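How a Robot Gets Bought

Buying a robot is a bit like buying a school bus. The price on the sticker is only one part of the cost. Before anyone signs anything, a buyer has to work out what the robot will do, where it will stand, who will look after it and how long it has to last. This page follows one purchase from start to finish.

Step 1: Write down the job

Henk Jansen plans equipment for the Griltton Food Hall. He wanted a robot arm to move drink cans and mugs between a counter and a shelf. He began with a list called a requirement. A requirement says what a machine must do, in words that can be checked.

"The arm should be good" is a poor requirement. No one can test it. "The arm must lift a full can and set it down upright" is a better one. You can try it and see.

Step 2: Check three measurements

Reach is how far the arm can stretch from its base. If the shelf is farther away than the reach, the arm is no use, whatever colour it comes in.

Payload is the heaviest thing the arm can hold. The gripper counts as part of the payload. An arm that can hold 4 kilograms with a 1 kilogram gripper attached has 3 kilograms left for the object.

Footprint is the floor space the robot needs. Buyers add extra room around it so that people can walk past and cupboard doors can open.

Step 3: Make a budget

A budget is a plan for money. Henk's had two columns. The first was for things paid for once: the arm, the gripper, delivery, and a day of training for the staff. The second was for things paid for every year: electricity, spare parts and a visit from a technician.

The gripper he chose, made by Sekar, cost $1,842. He planned to keep it for seven years. To find the cost for each year, divide the price by the number of years:

1,842 ÷ 7 = 263 dollars and a bit

Spreading a price over the life of a machine like this is part of a calculation called depreciation. It helps a buyer compare a cheap gripper that wears out quickly with a dearer one that lasts.

Try it yourself: a second gripper costs $900 and lasts two years. Which one costs less per year?

Step 4: Ask for quotes

A quote is a written price from a seller. Henk asked two companies, Martens and Groditz, and gave both the same requirements. If the sellers are given different lists, their prices cannot be compared fairly.

Step 5: Test before paying

Many jobs can be tried first in a simulation — a computer model of the robot and the room. Lieven Timmermans builds these models. He enters the size of the furniture and the arm, then runs the same move 20 times with small changes to the starting position of the object. A dropped can in a simulation makes no mess and breaks nothing.

A simulation does have limits. It may not copy a slippery can or a wobbly floor exactly, so the buyer should still ask for a trial with the real arm. Money for that trial goes in the first column of the budget, next to delivery and training.

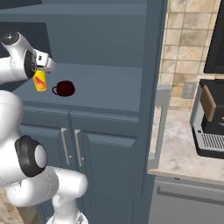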